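Mornar Tabletop Sorting Set
README, version 2, January 31, 2021

Hello, and thank you for downloading our data! Mornar is the student robotics club that put this set together over one long school year, and this file is meant to tell you what is in the folders, how we collected it, and where we think it falls short.
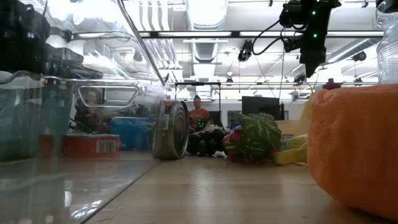 We started in September with a much bigger plan. The first idea was a robot that could put away a whole grocery run, cupboards and all, and we spent several weeks drawing cupboards before somebody sensibly suggested that we begin with one table and one bin. So the task became simple to say and surprisingly hard to do: pick one thing off the table, carry it to the clear plastic bin, and let go of it over the bin and not over the floor. Everything in this release is that task, done again and again with a changing mix of groceries, toy food and odds and ends.

What you get

There are 2,385 attempts in the set, each in its own numbered folder. A folder holds the video from the cameras, a file of arm positions, and a short text note typed by whoever was driving. The notes are the part we are fondest of. Some are one word ("fine") and some go on for a paragraph about a banana. We fixed the spelling where it got in the way of searching and left the rest alone.

Folders are grouped by session. Each session has a list of the objects that were out on the table that day, using the short names in objects.txt (can, grapes, melon_slice, banana, small_box and so on). If an object was swapped partway through, the list says so at the bottom.

How we collected it

All the driving was done by club members, using a handheld controller. New drivers did a practice round first, and the practice rounds are not included. We asked people to work at whatever speed felt comfortable, so you will notice a big difference between our careful drivers and our bold ones — please don't smooth this away too quickly, as it may be useful to you.

Between attempts we moved things around by hand. There was no chart for this. We just told each other to make it different from last time, and looking back, we all have habits: the tall things tend to drift toward the back of the table and the soft things toward the front. If you are training something that needs an even spread of positions, do check this before you trust your numbers.

Labels

Every attempt is marked as one of the following.

done: the object ended up in the bin
dropped: it was picked up and then lost on the way
missed: the gripper closed and nothing came with it
stopped: the driver gave up or the arm paused itself

Two members labeled each attempt separately, and where they disagreed they sat down together and watched it again. Most of the arguments were over dropped and missed, because a thing that lifts an inch and rolls off could fairly be called either one. We settled on dropped if you could see any daylight under it.

Splits

We hold back 400 attempts for testing and 200 for tuning, and the rest are for training. The split is made by session, so you will never find two attempts from the same afternoon on both sides of it. The lists are in the splits folder. If you make your own, we would love to hear how it compares.

Known problems

The bin is see-through, and it bends and reflects whatever is around it. Our first object finder was forever spotting things in its walls that were somewhere else entirely. We thought about lining it with paper and then decided to keep it as it was, since kitchens are full of clear plastic too.

The room is a shared workshop with rows of bright ceiling lights, and people turn up in the background. Everyone in the club agreed to that in writing before we recorded.

In 70 attempts the clock on one camera fell behind the arm file. They are listed in late_clock.txt. We have almost finished a small script that lines them back up, and it will go into the next version.

Round things are thin on the ground in the early sessions. We got better about it later.

Related folders

Skivden is our viewer, which plays the videos side by side with the driver's note underneath. Ankrah is the baseline model we trained for the spring showcase, along with its settings. It handles boxes nicely and is still rather hopeless with cans lying on their sides.

Using the data

You are welcome to use the set for classes, clubs and research. Please mention Mornar when you do, and please don't try to identify anyone in the background. Questions and corrections can go on the issues page, where one of us looks in after club meetings. Replies slow down a good deal during exams.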